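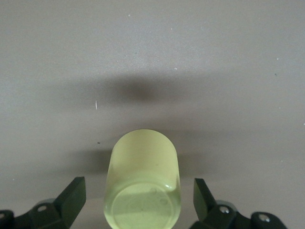 The wrist camera's view, fingers open around the green cup.

I had been meaning to get out to the Grirumel open day for two years running, and both times something came up (a wedding, then a furnace), so when the notice went out again I put it on the calendar in pen and told everyone in the house I was not available that Friday. I'm glad I did! What follows is my review of the Plulto, the small tabletop arm they were showing, along with the gripper and wrist camera that come in the same kit. I didn't buy one that day. I did spend most of an afternoon standing next to it, asking questions until I'm sure they wished I'd go get a sandwich, and I got two turns at the controls myself.

First, getting there. The workshop is out past Drarketden, in one of those long low buildings where every door looks like the wrong door. There was a paper sign taped up, and a second paper sign pointing the opposite way, and I followed a man with a toddler on his shoulders who seemed to know where he was going. He didn't, but between us we found it. Parking was free and there was plenty of it, and they had coffee in a big urn and those soft oatmeal cookies, which I mention because I have been to open days where you couldn't get a glass of water.

The Plulto had a table to itself with a big screen beside it showing what the wrist camera sees. I want to talk about that camera before anything else, because it's what sold me on the whole idea. I've watched plenty of arm demonstrations where you stand six feet back and squint, and somebody tells you how precise it all is, and you take their word for it. With the screen you're right down there between the fingers. You see the cup the way the arm sees it, and after a few minutes you stop looking at the arm altogether. I noticed the whole crowd had drifted around to the screen side.

The job they'd picked was a simple one: find a cup lying on its side, come down over it, close, lift, set it in a tray, go back for another try. Humble stuff, but I thought it was a smart choice. The cup is a pale yellow-green you can partly see through, and I know from my own fiddling at home that see-through plastic is a pain. My old hobby arm, which I built from a Bawa kit, is perfectly happy with a wooden block and goes to pieces if you show it anything frosted. The light gets into the plastic and the edges go soft and the camera can't decide where the thing stops. You can see in the picture how the end of the cup sort of glows. So when they brought out a cup like that I thought, well, good for you, you didn't give yourself the easy one.

And how did it do? Pretty well, with a couple of misses that I'll get to. When it's going right there's a nice unhurried manner to it. The arm comes over, the fingers are already open, it settles, there's the smallest pause, and then they close. I like that pause. It gives you time to see whether you agree with it. My Bawa arm has no pause and closes like a mousetrap, and I have the cracked yogurt pot to prove it.

The fingers themselves are dark, matte, wedge-shaped pieces with slanted ends, and the screws are right out where you can see them. I count that as a big plus. I asked whether you could swap the fingers yourself and was told yes, with the driver that comes in the box, and they let me do one right there on the bench. It took me longer than it should have because I dropped the screw (on a floor with a pattern exactly the color of the screw, I'd like that noted), but the work itself was easy and the new finger sat straight the first time. If you've ever had to take half a machine apart to reach one worn piece, you'll know why I was so pleased about this.

Now my gripes, because it wouldn't be much of a review without some. The arm throws its own shadow on the table. They had the lights overhead, the way most of us would at home, and when the arm comes down low there's a big soft smudge of shadow across the surface, right past the cup it's trying to find. I asked if that bothered it. The answer I got was that it bothers it a little, and that a second lamp off to the side helps, and then they found a desk lamp and set it up, and the next few tries did look steadier to me. Fine, but a second lamp isn't in the kit, and at this price I think it could be. Put a little clip-on light in the box! I'd have been charmed.

The other gripe is about how close the camera sits. It's wonderful when you want to see the fingers and less wonderful when you want to know where the rest of the table went. During my first turn I had the cup nicely placed at the bottom of the view with nothing but gray table above it, felt very sure of myself, drove forward instead of back, and lost it completely. I had to look up from the screen and find it with my own two eyes like a beginner. You do get used to it. By my second turn I'd learned to back up and raise the arm before hunting for anything, and it went much better. They sell an overhead camera separately, and I suspect most people will end up wanting one, so keep that in mind when you're adding things up.

Oh, and wipe down your table. The camera is close enough to show every little speck of dust and lint, and there were a few white ones and a tiny scrap of something that looked like a fiber on their gray surface. I don't know that it makes any difference to the arm, and I never saw it try to pick one up, but I'm the kind of person who can't stop looking once I've seen them. I wanted a cloth the entire time. If you have a cat, you have my sympathy.

The misses I promised. One time the fingers came down a hair off and nudged the cup, and it rolled, as a round thing will, and the arm closed very politely on nothing at all. There was a groan from the crowd and the toddler (remember the toddler?) laughed so hard he had to be taken outside. To its credit the arm opened up, lifted, had another look and went after the cup in its new spot with no help from anyone. Another time it did get hold of the cup but by the very end, and the thing drooped on the way up and had to be put back down. I'd call both of those honest mistakes, and I was happier for having seen them than if they'd shown me a perfect run and pulled the curtain.

Noise was better than I expected. There's a soft whir when it travels and a tick when the fingers reach the end of their opening, and that's it. I could hold a normal conversation over it, and did, at length. It would be all right in a spare room. I wouldn't put it in a bedroom, but then I wouldn't put a robot arm in a bedroom anyway.

The software I only saw over somebody's shoulder and then under my own hands for a short while, so take this part lightly. There's a plain screen with the camera view large in the middle and the buttons along one side, and the stop button is big and stays put no matter what else you open. The words on the buttons are regular words. I did find the speed slider touchy, and I'd have liked a way to save a height, so that I could send the arm back up to a good looking-around spot with one press. I said so, and it was written down on a clipboard, which may mean something or may just be good manners.

Price, since I know some of you scrolled straight to this. The kit with the arm, gripper and wrist camera was $4000 on the sheet they were handing out, and the extra set of fingers was $40. The overhead camera I mentioned was $298. That's real money for a hobby, and I went home and had the conversation at the kitchen table that you'd imagine. For a school shop or a small club that could share it, I think it's fair. For one person with a workbench and a forgiving family, it depends how forgiving. If you've never run an arm before, I'd start with something cheaper, break it, learn what you care about, and then go look at this one.

I'd give the Plulto four stars out of five, with the missing one split between the lamp and the slider. The open day itself gets all five from me. They let people touch things, they answered my questions like they were good questions, and the coffee held out until closing. I understand they're planning another one in January, and I've already asked whether I can bring my own cup.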